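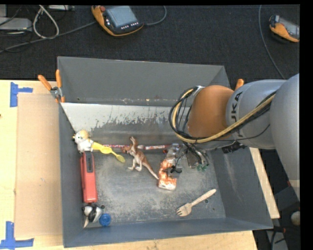

Gray open-top bin on a wooden tabletop, scuffs on the floor and right wall.

How to clean a scuffed storage bin

Gray bins that get daily use pick up pale scratches and a chalky dust. Most of the dust comes off. Deep scratches stay, but they show less once the bin is clean.

You need dish soap, warm water, a soft brush, two cloths and a melamine sponge.

1. Take everything out, toys included. Set plush and painted items aside to clean separately.

2. Tip the bin over a trash can and brush out the corners. Grit collects where the walls meet the floor.

3. Mix a small squirt of soap into 2 quarts of warm water. Wipe the walls first, then the floor.

4. Let the soapy water sit on the worst marks for 5 minutes. Rub lightly with the sponge. Try a small spot first, as melamine can dull a painted surface.

5. Rinse with a clean damp cloth and dry with the second one. Leave the bin open for 20 minutes before refilling it.

Chipped edges can be rough. Smooth them with fine sandpaper and wipe again.

Do not use steel wool. It leaves more scratches than it removes.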